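Fixing a hand-held gripper that won't close evenly (and the afternoon I wasted on it)

Filed under: Grippers, Faults and repairs

If you've come here because one jaw on your hand-held gripper closes properly and the other one hangs back, you're in the right place. Mine did it in the middle of a run of kitchen recordings, I made a right mess of diagnosing it, and I've written the whole thing up in the order you should do it, which isn't the order I did it in!

I use a pair of these, one in each hand, for recording pick and place jobs. Chopsticks into a utensil basket is the one I was on. It sounds easy until you try it, because a chopstick is thin and it rolls, so any slop in the jaws shows up straight away. With a mug you'd never notice.

What it looked like

The left-hand tool started dropping sticks. It would pick one up fine, I'd lift it, and somewhere on the way to the basket it would swivel in the pads and fall out. Then the recording software (I'm on Brinder, the older version) began flagging the jaw opening as out of range whenever I let go of the trigger. Kári Hafstein was doing the checking that day and he spotted it before I did. In his list, 22 takes had the warning against them and I'd been merrily carrying on.

So, three signs to look for:

Thin things swivel in the grip but thick things are fine.
The reading with the trigger released creeps up over a session.
With the jaws shut and held to the light, the pads touch at the tip on one side first.

If you've only got the middle one, skip down to the bit about zeroing. You may not need a screwdriver at all.

What I did wrong

I squeezed harder. I know. The tool was dropping things, so I gripped the trigger tighter, and for a while it seemed to help. All I was really doing was loading up a linkage that already had a loose pivot in it. Then there was a click and the jaw jumped shut with the side of my thumb between the arms. It was a nasty pinch with a blood blister to follow, and entirely my own fault.

Please don't do that. If it starts dropping things, stop and put it down. And keep your fingers out of the gap between the arms whenever there's any tension on the trigger, even if you think it's jammed. Especially if you think it's jammed!

What you'll need

A small hex key that fits your pivot screws
Medium-strength threadlocker (the removable kind)
A cotton bud and a bit of isopropyl alcohol
A strip of ordinary printer paper
A pen with a fine tip
A tray with a lip, because the washers are tiny and they ping

Step 1: Unplug it and let the trigger out

Disconnect the cable or take the battery out, whichever yours has. Ease the trigger out slowly until the jaws are fully open and there's no pull left in the spring. Stop the recording too. I left mine going and got a very long take of me muttering.

Step 2: Clean the pads before you blame the pivots

Wipe the grooves on both pads with the cotton bud and alcohol, then leave them to dry. Fluff and grease fill up the grooves and give you the same swivelling. Mine were filthy, so I cleaned them, declared victory, and was back in the same pickle twenty minutes later. Clean them anyway though, or you can't trust the next test.

Step 3: The paper test

Close the jaws gently on the strip of paper and pull. Do it at the tip, then halfway down. It should drag the same in both places. If it slides straight out at the tip and sticks lower down, the jaws aren't meeting square and you've got a loose pivot or a bent arm.

Step 4: Find the loose one

Hold the body of the tool still and wiggle each jaw sideways between finger and thumb. You're feeling for a tick, a tiny knock as the pin shifts. Work along the pins one at a time with a fingertip resting on each. The bad one will tap back at you. On mine it was the outer pin on the left jaw.

While you're there, draw a fine pen line across the pin head and onto the arm. Do it on all of them. If one turns in future, the line breaks and you'll see it at a glance. This was Paavo Lappalainen's idea and I wish I'd pinched it off him ages ago.

Step 5: Take it out, clean it, put it back

Undo the loose pin over the tray. Note which way the washers go (take a phone photo, you'll forget). Wipe off the old threadlocker, put one small drop on the thread and screw it back in until the sideways play has gone but the arm still swings freely under its own weight. Too tight is as bad as too loose here. The jaw goes sluggish and you'll be back to the software complaining.

Have a look at the arm itself while it's off. Any whitening or hairline near the hole and it wants replacing. Mine was all right, thank goodness, although I've since ordered a spare set from Hadness.

Leave the threadlocker overnight if you can bear to. I couldn't, the first time, and it worked loose again before tea. Second go, I left it alone until morning.

Step 6: Zero it again

Plug back in, fully open, wait for the number to settle, then fully closed with nothing between the pads. Save both. In Brinder it's under the device page, and you have to do each hand separately, so check you've got the correct one selected. Open and close it 20 times and look at the released reading again. If it comes back to the same place you're done. If it wanders, go back to step 4, because there's a second loose pin you've missed.

Step 7: Try it on something awkward

Go straight back to the thing it was dropping. For me that meant the chopsticks, on the quilted mat, with a few already standing in the basket and the rest lying about. I like to start with the jaws wide open over the mat and come down slowly onto one stick, pinch it in the middle, lift, and hold it still for a slow count before moving over. If it swivels during the hold, the fault's still there.
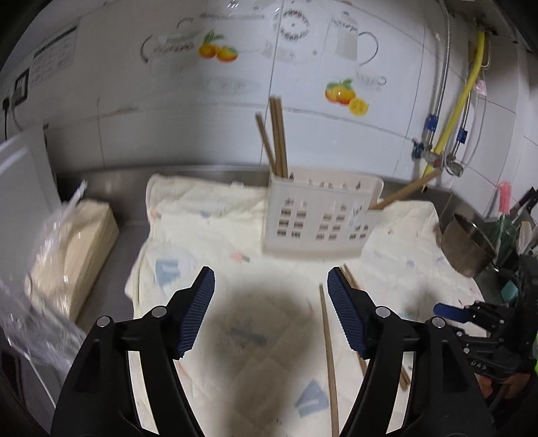
Jaws open over the mat, with chopsticks to pick up and the basket behind.

A couple of extra things on testing. A soft mat is kinder than a bare counter, because the pads can press down a little either side of the stick. But a wrinkle can tip the stick up at one end and make a good gripper look bad, so smooth it out before you decide anything. And do test both hands. My right one had no warnings at all and still had a pin with a bit of a tick in it.

What about the takes I'd already recorded?

I binned the flagged ones. The jaw reading was wrong in all of them, and a take where the numbers say closed and the pads say otherwise is worse than no take. Kári went back through the unflagged ones from that session too and pulled a handful more where the stick was visibly swinging.

How often to check

I do the wiggle and the paper test before every session now, and look at the pen lines whenever I stop for a brew. The full clean and zero gets done on Mondays.

Last updated 24th April. I've added the bit about pen lines and corrected the order of steps 2 and 3.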